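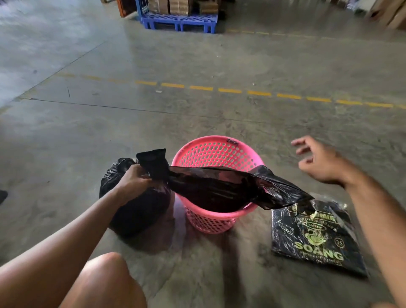

Fig. 1. Black bag over the pink perforated basket, filled bag to the left, pack of new bags to the right.

Waste Sorting and Bag Use in a Shared Storage Hall
Term project report, Materials and Waste module
Fri 26 November

1. What we wanted to find out

The Kendwood hall goes through a lot of garbage bags. Everyone on the course who has used the hall knows the bins overflow by the end of the week and half the bags go out nearly empty. So: how many bags, what size basket, who changes them and when. Also does a bag stay put on a basket with holes in the sides or does it slide in. Small questions but no numbers existed before this.

2. Setup

Six baskets, placed along the walls and next to the packing tables. Round plastic ones with holes, solid rim. Picked because they were cheap and were already in the Zunside storeroom. No lids. Bags are thin black ones, bought in packs, pack stays on the floor next to the basket while changing so you don't have to walk back for it.

Log sheet taped to the wall by the door. Columns: basket number, time, full / half / nearly empty, what was in it (paper, film, food, mixed), initials. We wanted weight too but the scale from the lab was booked until January so weight is only for the last part. See section 5.

3. How a bag gets changed

We wrote this down after watching each other do it three different ways. Agreed version:

Pull old bag up by the rim, let it settle, twist the neck. Put it down beside the basket.
Take one new bag from the pack, open it fully before it goes anywhere near the basket.
Lay it across the top, then work the edge down over the rim all the way round.
Push the bottom in with a fist. Air gets out through the holes, so this part is quick.
Knot the full bag. Fill in the sheet.

Most people crouch or sit on the floor for this, the baskets are low. Fine for one, annoying for six in a row. Two of us put the basket up on a table instead and it was not faster, it tips.

The holes turned out to be good. In the solid bins from last year the air gets trapped under the bag and it balloons up, then the first thing you throw in drags the whole bag down. With holes that happened hardly at all. Downside, if the bag rips you get coffee on the concrete. Happened twice, both times basket 4.

4. Results

Logging ran for 30 days. Total bags changed: 162. Of these the biggest group was "half", then "full", then "nearly empty". Basket 4 (by the kettle) was changed the most, basket 1 by the loading door the least, and what came out of 1 was almost all film and tape.

Total items counted in the hand sort: 1,222. We sorted on the floor on a tarp, gloves on. Paper and card was the largest pile which suprised us because there is a paper cage right there. It's behind the pallet rack though. People don't walk around the rack.

Food waste small by count, but it is what makes people change the bag. Smell, not fullness. That explains the half-full ones we think.

Torn bags: mostly at the corners, mostly when someone pulled the bag over the rim from one side only. Going round the edge in small steps fixed most of it.

5. Problems with the data

No weights for most of the run, already said.
Initials missing on a lot of lines, so nothing here about who.
"Half" is a guess every time. We should of drawn a line on the baskets.
Someone moved basket 2 in the second week and it stood next to 3 for a few days. Those lines are kept in but marked with a star in the appendix.
The Haslinger delivery brought in a pile of extra film that isn't normal for the hall. Counted anyway.

6. What we suggest

Move the paper cage to the front of the rack. Costs nothing, one person and a pallet jack.
One small basket only for food, by the kettle, changed daily. Then the other five can wait until they are full.
Keep the perforated baskets. Don't buy new solid ones.
Try one size up in the bags. The ones now have to be stretched to get over the rim, more slack at the top would help with the tearing. Plultenus has a larger bag in the spring order list, price per pack not confirmed yet.

7. Still to do

Weigh bags in January once the scale is free. Second hand sort after the cage is moved, same tarp, same categories, so the piles can be compared. Add the line on the baskets before that. Appendix A (log sheets) and B (sort counts) are in the course folder, B still needs the totals for basket 5 checked.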